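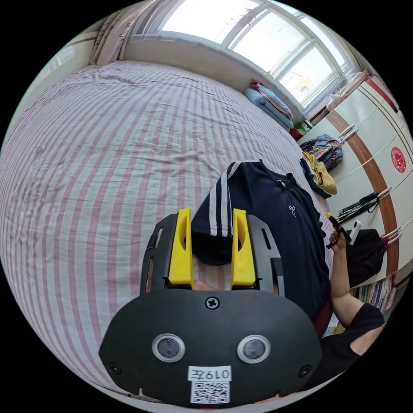 Navy T-shirt with two white stripes on the sleeve, spread out on the bed.

Home Programs Reports Contact
Search this site Enter keywords Go

Grotance Clothing Bank: progress report
December 5, 2018
Prepared by Annelore Albers for Gaétan Tremblay, Triven Fund

This report covers November, the second month of your grant. We gave out 800 items of clothing to families in the Després and Widunska neighbourhoods. Winter coats and children's boots went first, as they did last year. T-shirts and light tops are moving slowly and we have asked donors to hold them until spring.

Sorting
Donations are sorted by size and season, then folded and bagged. We now have 11 regular sorters, most of them working at home in the evenings. Each one gets a printed size chart and a roll of coloured tags. The tags have cut down on mix-ups between youth and adult sizes — a steady complaint in our first report.

Anything stained or torn goes in a separate bag. The mending group took 90 pieces and has returned nearly all of them. Zippers are still the hard part. We are pricing a second sewing machine and will send you the quotes before we buy.

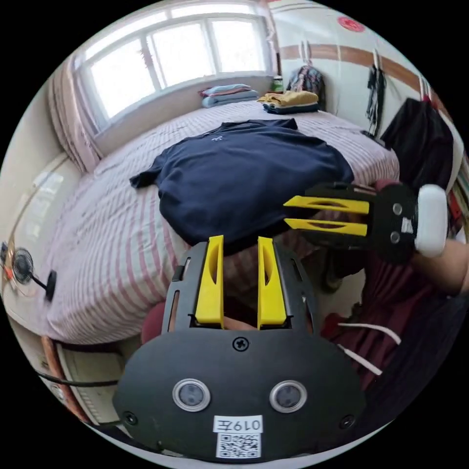
Deliveries
The van was off the road for four days with a bad alternator. We borrowed a trailer from the hockey association and caught up by the end of the week. The repair came out of our own reserve and is not charged to the grant.

Spending
We are on budget for rent and fuel. Shelving came in under the estimate, and we would like to move what is left to the boot fund — please let us know if you need that request on a separate form.

Next steps
Collect snow pants in sizes 4 to 6X. Replace the lock on the storage unit. Set pick-up hours for the holidays.

Contact us | © 2018 Grotance Clothing Bank | Back to top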